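Donating to the Brirnlow Household Goods Exchange: Frequently Asked Questions
Last updated Saturday, March 26, 2022

Please read through the answers before you load the car. Most of the calls we get at the front desk are covered on this page.

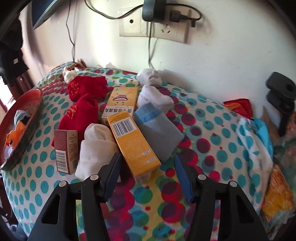
Dropping off

Where do I bring things?
Bring donations to the side door on Grevau Street, not the shop entrance. There is a pull-in lane long enough for two cars. If both spots are taken, wait on the street with your flashers on and someone will wave you in.

What are the drop-off hours?
The side door is open on shop days from opening until 5 p.m. The shop stays open later than that, but the sorting room does not, and the cashiers can't take donations at the register.

Can I leave bags outside when you're closed?
No. Bags left outside get rained on or opened, and we pay by weight to have spoiled goods hauled away. The city also treats them as dumping and can ticket the owner.

Do I need an appointment?
For a carload, no. For a truck, a trailer or the contents of a whole apartment, call ahead and we will give you a morning slot. Estate clear-outs are booked separately. Ask for the estate form when you call.

What we take

What clothing can I donate?
Clean clothing in any size, including coats, work clothes and uniforms with the company name removed. Shoes should be tied together or held with a rubber band. We take belts, hats, scarves and gloves in pairs.

Do you take socks and underwear?
Socks, yes, if they are washed and paired. Roll or fold each pair together so it doesn't come apart in the bin. Underwear has to be new and in its package. Bras can be used if they are clean and the hooks work.

What about clothes with holes or stains?
Put them in a separate bag and write RAGS on it. We sell these by the bale to a textile recycler, Vorker, and the money goes toward the heating bill. They must still be dry and free of oil or paint. A single damp bag can ruin a bale.

Do you take bedding and towels?
Sheets, blankets, bedspreads, tablecloths and towels are all welcome. Pin or tie sheet sets together and write the size on a piece of tape. We cannot take bed pillows, electric blankets or foam mattress toppers.

Do you take kitchen things?
Yes. Dishes, pots, pans, silverware and glasses go out the door faster than anything else. Wrap breakables in newspaper and mark the box. Small appliances must work and have their cords. We plug in each one before it goes on the shelf.

Can I donate food or toiletries?
No food of any kind. Soap, shampoo and toothpaste are fine if they have never been opened. Anything past its printed date will be thrown out.

What we can't take

Mattresses and box springs
Car seats, cribs and bike helmets
Tube televisions and computer monitors
Encyclopedias and magazines
Paint, cleaners and propane tanks
Medicines, opened or not
Anything under recall

Where can I take those instead?
The county transfer station handles paint, cleaners and electronics. Most pharmacies have a drop box for medicines. For mattresses, ask the store that is delivering your new one.

Packing

How should I pack my donation?
Boxes you can lift by yourself are best. Tape the bottoms. Please keep clothing apart from hard goods, as they go to different tables. Trash bags are fine for clothes, but use clear ones if you have them.

Should I leave things in their original boxes?
If you have the box, yes. Goods in the original carton usually sell for more, and the barcode helps us look up the model. Check first that what is printed on the box matches what is inside. Don't tape the lid shut, as we will only have to open it again.

I found something of mine in a box I gave you. Can I get it back?
Call us the same day. Boxes are usually sorted within a day or two, and after that the contents are on the floor or gone. We check pockets and purses and keep what we find at the desk for 8 weeks.

Pickup

Will you come to my house?
We pick up furniture within city limits. There must be at least one large piece, such as a sofa, a dresser or a table. The crew will take boxes on the same trip if they are packed and by the door. They can't carry things down from an attic or take furniture apart.

How long is the wait?
Usually longer in September, when leases turn over and everyone is moving. Call early if you have a move-out date.

Receipts

Can I get a receipt for my taxes?
Yes. Ask at the side door before you leave. The receipt shows the date and the number of bags or boxes. We don't put a dollar value on it. You decide that yourself, and your tax preparer can help.

I lost my receipt. Can you send another?
Only if you filled out the Tsao card at the time. That is the yellow card with your name and address on it, named for the building we started in. Without a card we have no record of who brought what.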